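Provomo Studio im Test: Beispiele sammeln, ohne einen Roboter zu besitzen

Wer einem Greifarm etwas beibringen will, braucht Vorführungen, und zwar viele. Provomo Studio verspricht, dass man sie am Schreibtisch in der Simulation erledigt, mit zwei Handreglern und viel Kaffee. Ich habe mir 200 Durchläufe vorgenommen. Am Donnerstag um kurz vor acht war ich noch guter Dinge.

Die Einrichtung dauert 90 Minuten, wovon die meisten auf die Lizenzverwaltung entfallen. Danach läuft alles erstaunlich flüssig. Man wählt eine Szene, fährt den Arm, drückt auf Speichern, und das Programm legt Gelenkwinkel und Kamerabilder sauber nebeneinander ab. Die Greiferkamera ist dabei Segen und Strafe zugleich. So nah am glänzenden Objekt sieht man vor allem Spiegelungen, und mit dem Gefühl für Abstände ist es dann vorbei.

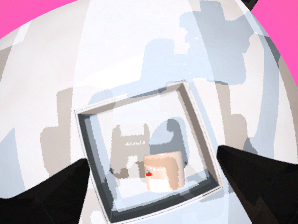

Dorottya Farkas hält dagegen, gerade solche Ansichten gehörten in den Datensatz. Wer nur gut lesbare Aufnahmen behalte, trainiere ein Modell für Messestände. Sie lasse auch misslungene Versuche drin, sauber markiert.

Mag sein. Nur muss man das Markieren in Provomo von Hand erledigen, über ein Menü mit 5 Ebenen. Nach dem dritten Fehlversuch in Folge wird man da großzügig mit dem Wort »gelungen«.

Besser gefällt mir der Szenengenerator. Er würfelt Gegenstände, Untergrund und Hintergrundfarbe neu aus, und beim Geschmack hält er sich nicht lange auf: Pink bis zum Horizont, den es nicht gibt, dazu ein Stück gestreifter Boden und ein schräges Brett neben dem Roboter.

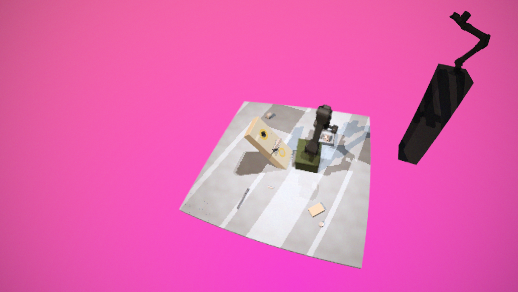
Für die Abwechslung in den Daten ist das vermutlich gesund, für die Augen nach zwei Stunden weniger. Die Übersichtskamera lässt sich immerhin frei setzen, der Export lief bei mir ohne Abbruch durch. Abzüge gibt es für die Handbücher, die offenbar ebenfalls ausgewürfelt wurden.

Der Preis: 800 Euro im Jahr, Handregler extra. Ich verlängere, stelle mir aber einen grauen Hintergrund ein.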